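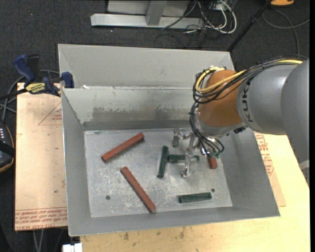 Right, so has everyone seen that Dace Sakalauskas is doing the new stage outfits for the Flavodcombe panto?? The actual Dace Sakalauskas. I had to put my tea down.

For anyone who's missed her, she won two series of that sewing show my mum loves, then went off and did all the coats for Romaniuk's last tour. The long yellow ones with the enormous collars. I still want one.

Apparently she moved to Skolalthorpe in January and has been popping up in the bakery ever since, and somebody from the theatre just asked her. In the queue! I'd never dare.

The local paper says she's making 40 costumes, and the dame gets six changes in the first half alone. Kalevi Savolainen is back as the dame (hooray) and told them he's "already frightened of the hats".

Not everyone's thrilled, mind. My aunt reckons the old frocks were fine and wants to know where the cow's going. I'd like to know about the cow as well, to be fair.

Tickets go on sale October 6, 2018, at the box office first and then online at lunchtime. I'm after four together near the front, and last year I ended up behind a pillar, so I'm setting an alarm.

Also my cousin in Flenuscombe says their panto has got a bloke off the weather. Sorry, but we win.

Anyone got a spare seat in their car for opening night? There's two of us and we'll bring crisps.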